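Pirska Extends Spout Pouch Take-Back to All Gekeo Stores

Wednesday, February 26, 2020

Packaging recycler Pirska will accept empty spout pouches at all 43 Gekeo grocery stores starting next month, the company said. The service has been running in a limited form since October, when collection bins were placed at the customer service desks of a smaller group of stores.

The program covers flexible food pouches fitted with a plastic spout and a screw cap. Typical contents are jelly drinks, fruit puree, soy milk, sauces, and cooking wine. Standard stand-up bags with a zipper and no spout are outside the program for now and should go in the trash unless the local hauler says otherwise.

Spout pouches are difficult to recycle for two reasons. The film is usually made of several bonded layers, often polyester, nylon, and polyethylene, and sometimes a thin layer of aluminum. The spout and cap are molded from a single, much thicker plastic. Curbside sorting lines are set up for bottles, cans, and cartons, and a flattened pouch tends to travel with the paper.

Pirska separates the two parts at its Aryee plant. Pouches are opened, rinsed, and cut below the neck. Spouts and caps go to a grinder and are sold as flake. Film without aluminum is pressed into board by a partner firm, Tendolo, which uses it for shipping spacers and shelf backing. Film with an aluminum layer is stored separately until a buyer is found.

"The spout is the part with a steady market," said Ekaette Etim, materials manager at Pirska. "The film depends on how clean it is and what it is made of. We get a lot of imported pouches, and the layer structure is not always given on the pack."

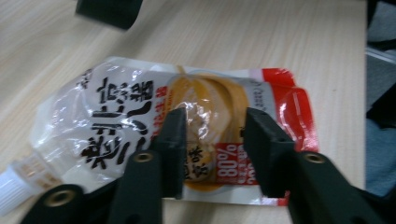
Imported packs made up a larger share of the October intake than the company had planned for. Many carried no resin code, or carried one in a place where the film had creased and the print could not be read. Etim said the plant now checks a sample from each bale with an infrared reader before the film is released for pressing.

Leftover food is the main cause of rejected material. A pouch folded or crushed before it is empty traps product in the wrinkles and in the ribbed section of the neck, where a short rinse does not reach. Thick sauces and purees are worse than drinks. Pirska rejects a bale if the residue is more than the press can handle, and the entire bale then goes to disposal.

Customers are asked to prepare pouches as follows. Squeeze out the contents from the bottom toward the spout. Fill the pouch halfway with cold water, close the cap, shake, and drain. Leave it open and upright until dry. Put the cap back on before dropping the pouch in the bin. Caps should not be handed in loose, as they fall through the screen at the start of the line. Printed labels and inks do not need to be removed.

The bins are 30 gallons each and will be emptied once a week by the trucks that already deliver to the stores. Kofi Amegashie, operations director at Gekeo, said no extra truck routes are planned. Stores with high volume may get a second bin after the first quarter of operation.

"Staff will not sort anything at the desk," Amegashie said. "If a bin is full, they close the lid and put out the spare liner."

Pirska said it collected over 125 bales of pouches during the limited phase. The company did not give a figure for the portion sold as flake or board. It has applied to add a second cutting station at the Aryee plant and expects a decision before the summer.

Tendolo said its pressed board is not approved for contact with food and will not be used in new food packaging. The firm is testing a thicker grade for pallet decks.

Bins at the remaining stores will be installed in order of delivery route. A list of stores with working bins will be posted at each customer service desk and updated as new locations open. Businesses that use spout pouches in bulk, such as cafes and school kitchens, are asked to contact Pirska directly and not use the store bins.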